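Dernadance expansion: playlist points missing and outfit slot locked

slowlap_ben

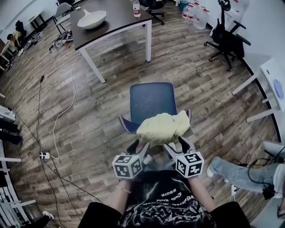 I bought the Dernadance expansion for Hakow and I'm stuck on the seasonal playlist. I've finished 9 events and the counter says 60 points, but the reward car needs 80 and there's nothing left on my list that I can enter. The other thing is the driver outfit. I wanted a black T-shirt with a grey and white print like the one in the photo, plus a thin band on the left wrist, and the shirts are all there but the wrist slot has a padlock on it. Is that part of the expansion or do I have to reach some level first? I'm on PC, if it matters. I've restarted the game and checked the files, no change.

Posted 25/03/2023

brakelate

Two separate problems.

The points first. The Jodcombe events don't show on the playlist screen until you've driven to Jodcombe once in free roam. Fast travel doesn't count – you have to go through the gate on the coast road. After that you should get two more events worth 10 points each, and that takes you to the 80. If they still don't appear, go back to the main menu and load in again. It took me a couple of tries in January, before the last patch.

The wrist slot is nothing to do with the expansion. It opens at driver level 30. You can see your level on the profile page, top left, under the licence picture. The shirts were never locked, so you can put one on now and add the band later. Prints can be recoloured but you can't load your own.

kerbhopper

same thing happened to me with the points. Just do the online race, it's easier

pitwall_tea

The online race won't help, it pays credits and no playlist points. It used to pay both but Neagu changed it when the expansion came out.

brakelate is right about the gate. One more thing – do it in a road car. I went through in a buggy, cutting across the field next to the gate, and it didn't register. Went back on the tarmac and both events were there. Level 30 doesn't take long if you leave the damage setting on full, as you get up to double XP for clean laps.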